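Moving the Jindimwood stream off public RTMP

For the last two years the Jindimwood feed went out over plain RTMP with a stream key in the URL. Anyone who had the key could publish, and anyone who had the page address could watch. In May I moved ingest to SRT with a passphrase and put playback behind signed links. These are my notes on the settings.
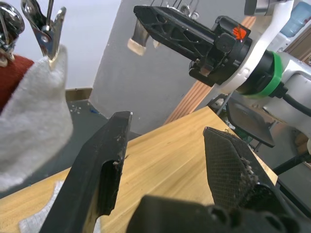
Last changed: Wed 22 January

The encoder is a Clamano box in caller mode. The server runs Zarkley in listener mode on a single UDP port. Latency is set to 500 ms on both ends. SRT uses the higher of the two values, so setting it on one side only works until you forget which side it was.

Keyframe interval is two seconds and segments are six seconds, three keyframes each. I tried four-second segments first. Startup was a little quicker, but phones on weak Wi-Fi stalled more often.

Signed links expire after 60 minutes. The token covers the playlist path and the expiry time, and leaves out the client IP. I had the IP in there at first and viewers lost the stream every time a phone moved from Wi-Fi to mobile data. The player asks for a new token before the old one runs out.

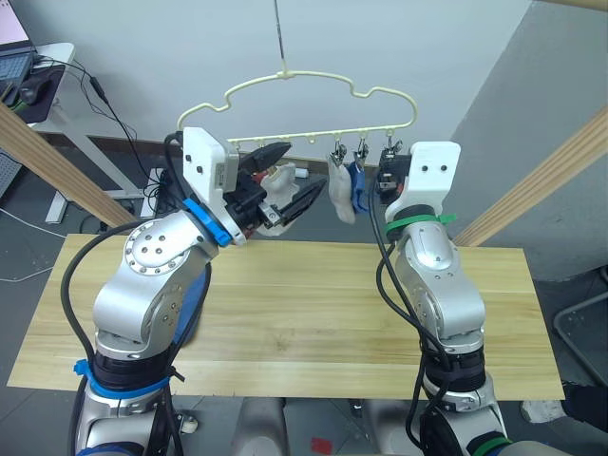
Hanger with clips, over the table.

Load is low. The most I have seen is around 100 viewers at once, and the CPU barely moved, as the server only repackages and does no transcoding. Disk was the larger problem. Old segments stayed behind after each restart until I added a cleanup step to the service file.

Still open: the Zarkley log writes the full token in every request line. I filter it out before the logs are stored, but I would like it gone at the source. Captions are also missing from the recordings, although they show up fine in the live stream.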